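7 de agosto de 2020
Por Ottmar Ackermann

Dicas de bancada para quem grava exemplos de pega em caixa

Quem chega à Pristari achando que vai ensinar um braço a pegar ferramentas passa a primeira semana arrumando ferramentas. Ou desarrumando, que dá mais trabalho. Seguem as manhas que fomos anotando na parede da oficina, passadas a limpo a pedido do pessoal da Koyama, que não entende a minha letra.

Prenda a caixa. Grampo dos dois lados, sempre. Uma caixa que anda dois dedos por dia não chama a atenção de ninguém até o sistema aprender, com muita convicção, a fechar a garra no lugar errado.

Bagunce direito. Ferramentas alinhadas como talher de visita dão exemplos lindos e inúteis. Vire a pilha numa bandeja, despeje e resista à vontade de ajeitar. Cabos cruzados e metal encostado em metal são bem-vindos, pois é assim que a gaveta de qualquer pessoa se apresenta. 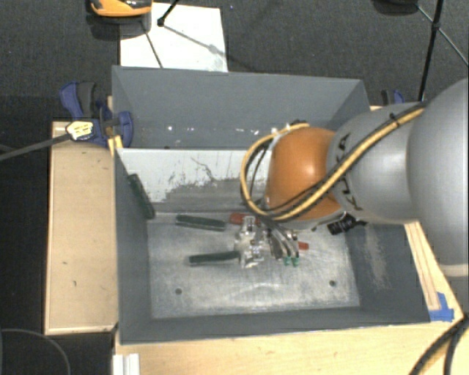

Cabos verdes, um vermelho e as partes metálicas amontoadas junto à garra.

Refaça a pilha a cada 40 tentativas. Eu fazia a cada 700, por preguiça, e o sistema decorou a posição de um alicate com a devoção de quem decora a senha do banco.

Guarde os fracassos. Do último lote, com 3.039 tentativas, 493 terminaram com a ferramenta de volta no fundo da caixa. O estagiário da Jekness quis apagar todas, por uma questão de autoestima. Ficaram, com a etiqueta "caiu", e são as que mais consulto.

Não pinte a caixa de novo. Arranhão e tinta gasta fazem parte da vida útil dela. Se a reforma for inevitável, abra um lote novo e anote a troca.

Amarre os cabos do braço com folga. Esticados, brigam com a junta; frouxos demais, vão pescar na pilha. Fita colorida serve para marcar o canto na mesa, desde que se combine antes o que a cor quer dizer. Na Brullgate havia três versões.

Por último, pano seco na ponta dos dedos da garra antes de cada sessão. O óleo das ferramentas passa para lá e a estatística do dia desanda. Em setembro publico a parte sobre parafusos soltos, assunto para o qual ainda estou juntando paciência.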